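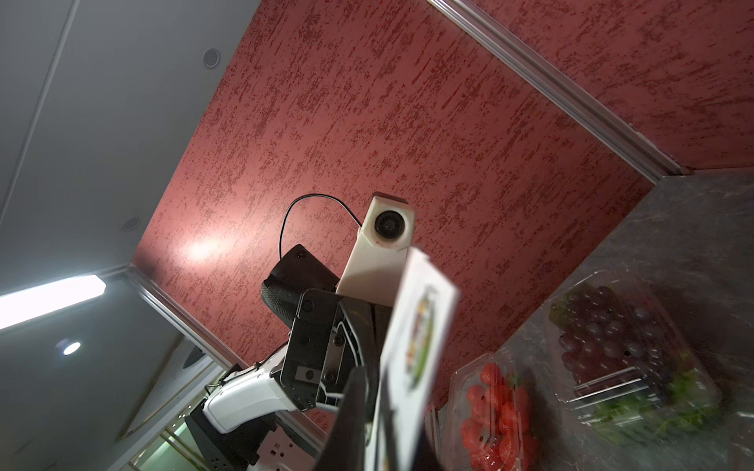
I had been meaning to visit the Bresley shared workshop for a while, mostly on the strength of its newsletter, which arrives twice a month and contains more about glue than I thought there was to say. In October they held an open evening for the robot build, doors at 6:30, bring your own mug. I brought my own mug.

Getting there takes patience. The 53 bus drops you on the wrong side of Mercado Street, and the entrance is around the back, past a row of bins and a sign that says NOT THE ENTRANCE. A second sign, farther on, says the same thing. The door between them is the entrance.

Membership is open to anyone who can pay the monthly fee and sit through the safety talk. The talk took thirteen minutes and covered table saws, the fire exit and the correct use of the fridge. The fridge section was the longest and had clearly been revised after an incident.

What I'd come for was the arm. The build goes by the name of Rakdale, after the street where it spent its first winter in a member's garage, and the stated goal is to put groceries away. You bring the shopping home, you set it on the counter, and the robot picks things up one at a time and moves them where they belong. The stated goal was written on a whiteboard, and under it in a different pen someone had added "eventually."

The arm itself was bought secondhand. Most of what makes it interesting was done in the shop: the wrist plate, the cable routing, the fingers, the software, and a power supply enclosure that everybody was asked not to lean on. There's a camera up at the working end, in a white housing, and a black sensor box beside it. I asked what the box did. I got an answer that lasted through most of my coffee, and I can report that it has to do with distance.

Fingers are the subject people here feel strongly about. The first set was printed in one piece and snapped on a can of chickpeas. The second set had rubber tips glued on, which brought the newsletter into its golden age. The set now in use is the fifth, big and black, with some give in it, and a shoebox under the bench holds all the dead ones in order. I was shown the shoebox with more ceremony than the robot.

Progress in gripping is measured in produce. Boxes and cards come first, being flat and hard to insult. Then cans. Then clamshells, which are a menace, because a camera sees straight through the clear plastic and takes a keen interest in the strawberries instead. The software knows where the fruit is. The gripper needs to know where the lid is. Between those two facts lies most of the spring and all of the summer, as far as I could gather from the logbook.

Grapes are considered advanced. The container is bigger, the weight slides to one end when you tip it, and stems poke out where no stem was expected. The logbook entry for the first grape attempt reads, in full, "No." The second reads "Floor."

I liked the logbook a great deal. It's a real paper one, fat and coffee-ringed, and it had reached attempt 301 on the evening I visited. Each attempt gets a line: what was picked, where it went, what was learned. The handwriting changes as people take shifts, and so does the mood. One contributor writes like an accident investigator. Another draws small faces. There's a whole page in which the only recorded lesson is that marble is slippery, stated several ways.

The demonstration started at 7:15, or was meant to. At 7:15 it was discovered that the extension cord had been lent to the pottery people. The pottery people were reasonable about it but had a kiln on, and there followed a period of diplomacy during which I ate two cookies and read the notices. Band saw blades are to be ordered through the form. The form is missing. If you have the form, return it to the hook.

Once it had power, the arm was slow. I don't mean that as a complaint. They run it at a fraction of its full speed whenever visitors are in, and there's a big red stop button on a lead that gets passed from hand to hand like a collection plate. I held it for a while and felt enormously responsible. The arm came down over a cereal box, paused for long enough that two people behind me started a conversation about parking, and closed. It lifted the box and turned it. The box went into the crate, leaning a bit, and the room clapped harder than I've heard people clap for live theater.

The next two tries missed. I mention it for completeness, and because the builders themselves seemed much more interested in the misses. Within a minute there were four heads over one laptop and the open evening had, for practical purposes, closed.

The next job on the list is moving the wrist camera a little farther back so the fingers don't block so much of what it sees when they're holding something. This sounds like an afternoon's work and has been on the list since before the list was typed up. It means a new plate, a longer cable, and doing the calibration over again, and the person who enjoys calibration has not yet been found. There's also talk of borrowing an adjustable mount from the Jerberg makerspace across the river, with whom relations are described as good, apart from the matter of a clamp.

If you're thinking of going: the robot group meets in the evening, you don't need to know anything, and you will be handed a screwdriver within ten minutes whether you wanted one or not. Wear shoes with closed toes. Parking is hopeless. Cookies are by the sink, and the good ones are gone by seven.

I left a bit after nine with a flyer, a spare rubber fingertip I don't remember agreeing to take, and somebody else's mug. Mine is blue with a chip in the handle. I've emailed.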